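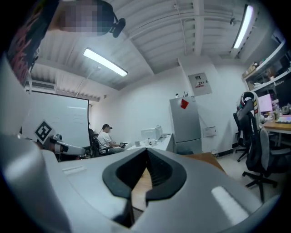
Page last changed: February

How a room like this stays cool and bright

A workroom needs light to see by and air at a comfortable temperature. Many of the parts that provide these are fixed high up, where they leave the floor clear.

The ceiling
The white ceiling is corrugated, meaning it has parallel ridges. A ridged sheet bends less than a flat sheet of the same thickness. You can test this with paper. Lay a flat sheet across 2 books and it sags. Fold it into narrow pleats and it will hold up a coin. Beams running across a ceiling add stiffness.

The lights
A fluorescent light is a glass tube with a small amount of mercury vapour inside. Electricity passes through the vapour and produces ultraviolet light, a kind our eyes cannot see. A powder coating on the inside of the glass changes it to visible light. Long tubes spread light over a wide area, so shadows on a table are softer.

The air conditioner
The white unit on the wall is the indoor part. A fan draws in room air and blows it over cold metal fins. Heat moves from the air into a fluid called the refrigerant, and pipes carry it outdoors. Cool air is denser than warm air and sinks, so the unit is mounted high.

The refrigerator
The tall silver-grey refrigerator works the same way on a smaller space. It takes heat from the food and releases it into the room. Leaving its door open will not cool the room, as the heat stays indoors.

Words to know
Corrugated: shaped into ridges and grooves.
Refrigerant: a fluid that carries heat.
Vapour: a substance in the form of a gas.

Text: Sumathi Panicker
Checked by: Jagadeesh Pai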